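Bag Study: Frequently Asked Questions

Answers to the questions we get most about the Ostinow method and the results reported in our paper. For the code and the list of materials, see the Downloads page.

What is the Ostinow method?

Ostinow is a way of training a two-armed robot to handle thin plastic bags. One policy drives both arms. It takes in the camera images and the joint positions and puts out a short run of joint targets, then looks again and puts out the next run. There is no model of the bag anywhere in it.

Why bags?

A bag has no fixed shape. It folds over itself, sticks to its neighbors and hides what is in it. Most grasp planners want an outline or a mesh to work from, and a bag gives them neither for long. Groceries also make a fair test, since a round piece of fruit can shift when the plastic around it moves.

What does the setup look like?

Two arms on a metal rail, facing a marble-patterned table with white walls on three sides. The bags and the fruit go on the table along with a white basket. We used the same layout for every result in the paper.

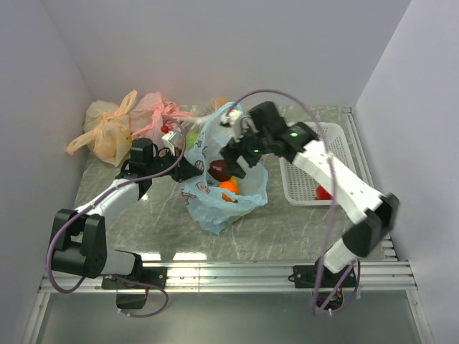 Each demonstration was recorded by a person steering both arms. The operators were told to work at whatever speed felt comfortable and to carry on after a missed grasp instead of starting over. We kept the misses in the training set. Taking them out made the policy worse at recovering, which we report in the appendix.

How many demonstrations did you use?

441 for the main result. They cover 18 starting arrangements of bags and produce. We also trained on smaller subsets, and the curve is in the paper.

Does the policy know which bag is which?

It gets no labels. In the arrangements with several bags it has to pick the right one from the images. Clear bags are harder for it than colored ones, and tied bags are harder than open ones — the knots make good handles, but the policy tends to go for the loose plastic next to them. 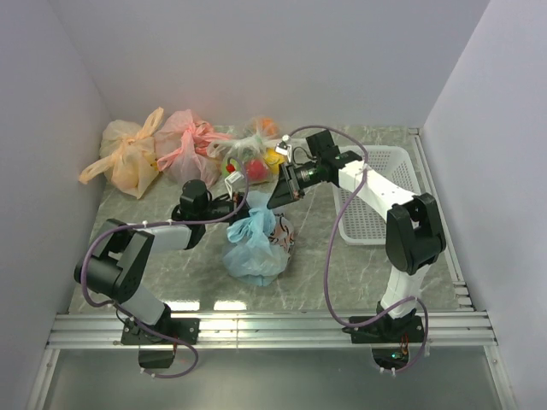 We tried adding a separate detector that marked the bag handles before each grasp. It helped on open bags and did nothing useful on knotted ones, so the released version leaves it out.

How do you score a trial?

A trial passes if the target item or bag ends up where the task says and nothing has fallen off the table. A torn bag is a fail even when the item arrives. Each checkpoint gets 40 trials. The person scoring does not know which checkpoint is running.

Why use wrist cameras at all?

From the side, the walls of a bag often block the view of the food. A wrist camera can look straight down into the opening, with the fingertips in the same view. When we trained without wrist images, reaching into open bags suffered most.

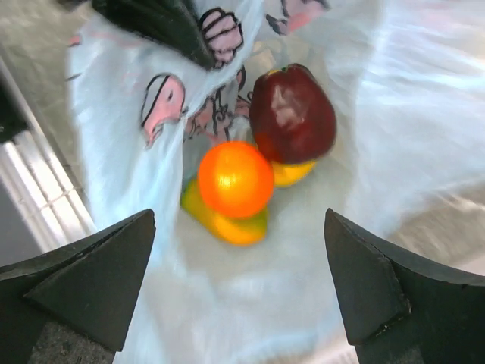 By the Skendance Bag Study team

Can I use printed bags?

Yes. Ours have cartoon prints on some of them, and the prints change appearance every time the plastic creases. We saw no large gap between printed and plain bags once both were in the training set. With only plain bags in training, printed ones did badly.

What goes wrong most often?

Pinching two layers when one was wanted. The next most common is a grip that closes on too little plastic. We tested a force threshold from the Chávez controller for both cases, and it caught the second kind but not the first.
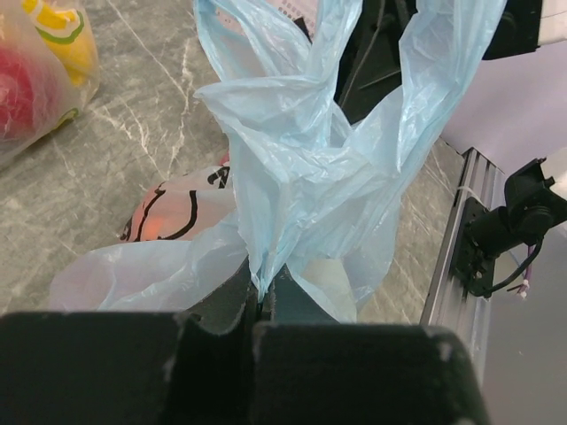
FIKANCE LAB, November 5, 2019

Has anything changed since the first release?

The August files had the left and right wrist streams swapped in one of the arrangements. Please download them again if you have the old set. The numbers in the paper were computed on the corrected files.

How big is the download?

It comes in parts of 1,000 image pairs each, and you can fetch only the parts you need. The joint logs are a separate file.

Will it work with other arms?

We have only run it on ours. The policy outputs joint targets, so different arms would need new demonstrations.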